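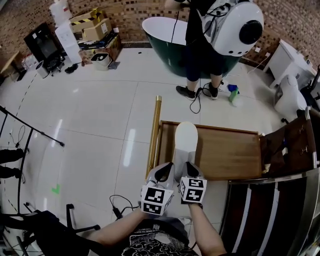

A student from the Sunday group asked whether a tray with a rim must always be carried with two hands, and whether she would lose points in the practical test if she used one. Other students wrote to me with the same question, so I begin these notes with it. In the test you may use one hand for a small round tray. For the large rectangular tray you use two.

Week 6. Carrying, setting down, clearing

Please read these notes before the practice session. Bring flat shoes and the Erdem workbook, open at unit 5.

1. Loading the tray
Put the heavy and tall things in the middle, or on the side that is nearest to your body. Light things go to the outside. Handles of cups should point inward, so that they do not catch on a sleeve or a curtain. A teapot travels with its spout turned to the center.
Do not put glasses inside each other. At the Jutholm hotel, where I worked before I began teaching, we lost more glasses in this way than by falls.

2. Walking
Look at the place where you are going, not at the tray. Small steps are better than slow steps. At a door, stop completely, turn your back to it and go through backward – this feels strange in the first week, but you will become used to it.

3. Setting down
Bend your knees and keep the back straight. The near edge touches the table first, then you let the far edge come down. If guests are sitting there, say a short word before you reach between them: "Excuse me" is enough.

4. Clearing
Start with the glasses, then cutlery, then plates. Scrape plates at the service station and never in front of the guests. In the Fludard method, which some of you know from an earlier course, plates come first. Both ways are correct, but in our test we use the order given in this handout.

Homework
Learn the words of list 3 (rim, spout, saucer, coaster, service station). Write 5 sentences about a meal that you served or that was served to you. Leave your sheet in the box at the Imgate entrance before the next class. The practical test takes place in room 23.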